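Kornside Family Law has opened a fixed-fee mediation program for divorcing couples who want to divide property without going to trial. The program began taking clients in May and runs out of the firm's Riton office.

Couples meet with a neutral mediator in two-hour sessions, with evening times starting at 5:30 p.m. Each session costs $219 per person. The fee covers the mediator's time and a written summary of anything the two sides agree on. Court filing fees are separate.
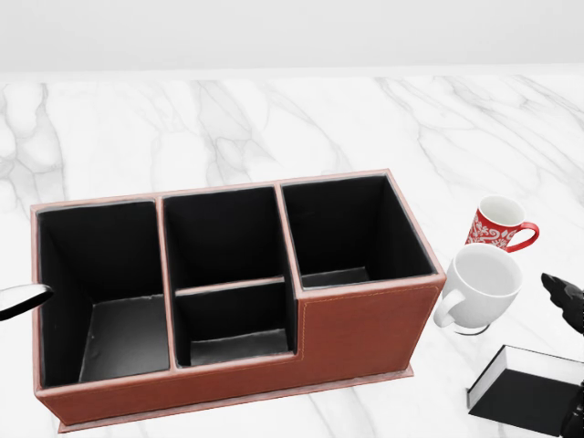 *A desk organizer with four open compartments.*

"Most couples who come to us agree on more than they think," said Thérèse Després, who directs the program. "The house and the retirement accounts take the longest. We start with those – the furniture can wait."

Kornside ran a trial version with 102 couples before opening the program to the public. Those who settled still had their agreements reviewed by separate attorneys before signing, and the firm will keep that rule.

The program does not handle cases involving a protective order. Those callers will be referred to the Sarmiento Legal Clinic.

Couples can book a first session by phone or at the front desk. A 200-page workbook on listing assets and debts is included – it should be filled out before the first meeting.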